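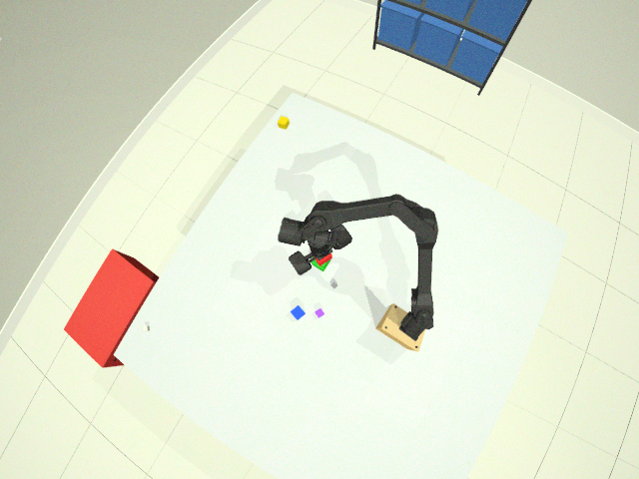 Open days should be allowed to be boring. That's my whole argument and I'll make it fast, I have a bus to catch. I spent an afternoon at the Braltetik open day in Prata and the best part by far was the simulator, blocks and a bin and an arm, the thing most visitors walked past. A red cube sitting on a green one, a gripper over them, more cubes lying around on the mat. No music. No robot waving at the kids. I stood there way too long.

Compare the main hall. Feseck had the big stage, lights, a countdown, an arm pouring drinks to applause. Fun, sure. But what did I learn? One routine, rehearsed to death, and a rope to keep us back. Ask what happens if you move the cup and you get a smile and a brochure.

In the simulator corner you could ask. The guy at the keyboard said they had run the stacking task 1000 times that week with the blocks moved every time, and he put the misses up on the screen without being begged. 128 misses. He was kind of proud of them. Seven were the same dumb mistake, gripper closing a hair too early, and he wanted to talk about those seven for as long as I'd stand ther.
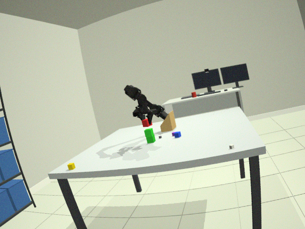
And that's the stuff people should see. My town is being asked to put money into a training center with Beyene, and over 51 people from our side went on the visit. Most of them came home talking about the drinks. Which worries me – we're going to vote on a pouring trick.

I know the objection. Simulated isn't real, a drawn cube weighs nothing, anybody can make a computer look good. Fair. I'd want the same task on a real table next to it, with the same score sheet. Feseck could do that tomorrow. They have the arm, they have the crowd.

But given the choice between a fake block and a fake audition I'll take the block. Show the dull task, show it missing, leave the number up on the wall were everyone can read it. Then ask for the money.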